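Planning the second restocking bench: where the money goes

By Titilayo Lawal, equipment planning

Several people asked after the August budget meeting why the second restocking bench at Ekstead costs more than the first one did at Lullcombe, when the arms are the same model. The short answer is that the arms were never the largest part of the bill. The longer answer follows, along with the dates by which we need decisions from each team.

What we are buying

The plan is for one more two-arm bench, set up for the same work as the current one: moving bottles and cans between an open table and a small display shelf. Customers in the convenience and hotel trade keep asking us for this, and one bench can't carry both customer trials and our own development. At the moment the trials win, and development gets whatever hours are left, usually after 5 p.m.

The request covers two arms, two grippers, one rail, one table with walls, two shelves, a control computer, cabling, spares and installation. It doesn't cover a mobile base. That was discussed in the spring and put off until next year's plan.

How the budget splits

Of the total, 30 percent goes to the arms and grippers. The other 70 percent is everything else, and this is the part that surprised people. It includes the table, rail, walls, computer, lighting, electrical work, spare parts, the service agreement and the staff time to get the bench running.

On the first bench we left staff time out of the request. It was charged to general engineering and nobody saw it in one place. Aigars Petrauskas went back through the timesheets and found 249 hours between delivery and the first full day of use. We have put the same figure into the new request. It may come down, as we have done this once already, but Ekstead has older wiring and we would sooner hand hours back than ask for more.

The rail and the table

We looked at three ways of mounting the arms: bolted straight to the tabletop, on separate pedestals, or on a shared aluminum rail along the front edge. We are staying with the rail. Moving an arm a few inches to suit a different shelf takes one person and a hex key. With the bolted version it means drilling a new set of holes, and the tabletop has to be replaced sooner or later.

Sakalauskas quoted for the rail and the table frame together, with a lead time of 17 working days from the order. Lusell quoted less for the rail alone but doesn't supply the frame, and we would have to match the two ourselves. The recommendation is Sakalauskas for both.

The walls are plain panels in a light color. They are a small line in the budget and several people suggested dropping them. We would like to keep them. The present bench stands beside a walkway, and before the walls went up the cameras picked up everyone who passed.

Test stock and shelves

The first request had no line for test stock, and we ended up buying drinks on expense claims. The new one has a proper line. The mix is meant to be awkward in the way a real shelf is awkward: green glass Perrier bottles, clear glass bottles with oval labels, tall black cans, and Red Bull cans. Glass and thin metal want different grip settings, and a tall can beside a round bottle leaves less finger room than either does alone.

We have also asked for a second wooden shelf to go with each bench. The two-tier type is cheap and easy to repair. The lower tier is the harder of the two to reach because of the board over it, so any shelf we buy should have the same kind of gap. Please don't order the open wire racks, which have been suggested twice. They are a different job and would need their own trial. 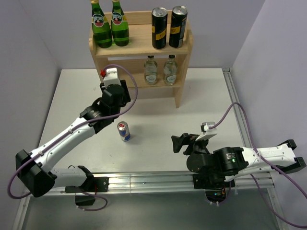
Cables, spares and wear

Cable replacement was our biggest unplanned cost last year. The cable to each gripper runs along the outside of the arm with slack left in it so the wrist can turn. That slack is needed, but it can catch, and a damaged cable stops the arm until a new one is fitted. The request includes two spare gripper cables per bench, kept on site. Ordering them singly cost more in shipping than in parts.

Gripper fingers come next. Glass bottles wear the contact faces faster than cans do. We have budgeted for one full set of replacement fingers per gripper per year and will review that after the first six months at Ekstead.

We aren't asking for a spare arm. The supplier's loan scheme is covered by the service agreement, and the loan unit we had over the winter arrived in good time.

Floor space and power at Ekstead

The bench itself isn't large, but it needs clear access from the front for work on the rail and from one side for the cabling. The area by the old packing station fits if the two storage cabinets are moved. Facilities has agreed in principle and wants a drawing with the final footprint marked.

Power needs a separate circuit. The quote for the electrical work is the only one still outstanding, and the figure in the draft is our own estimate. If it comes in higher, we will take the difference from the lighting line first and buy the second pair of lamps later.

Buy or lease

Finance asked us to price a lease for the arms and grippers. Over three years the lease costs more than buying, even with service included in it. Over one year it costs less. Since the Lullcombe bench has been in steady use since it was installed, we expect to keep this one well past three years and have put it down as a purchase. The lease figures are in the shared planning folder for anyone who wants to check them.

What we need from you

Development: confirm the gripper type. If you want to try a wider finger, say so before the order goes in, as a later change means a second delivery charge.

Customer trials: send the list of bottle and can sizes you expect to be asked for over the next year. Include the ones you think are unlikely.

Facilities: confirm the cabinet move and the route for the new circuit.

Finance: tell us whether the service agreement should be paid yearly or up front. The supplier gives a small discount for paying up front.

Replies go to Aigars, who is keeping the master spreadsheet. The order can be placed as soon as the electrical quote is in and the gripper type is settled.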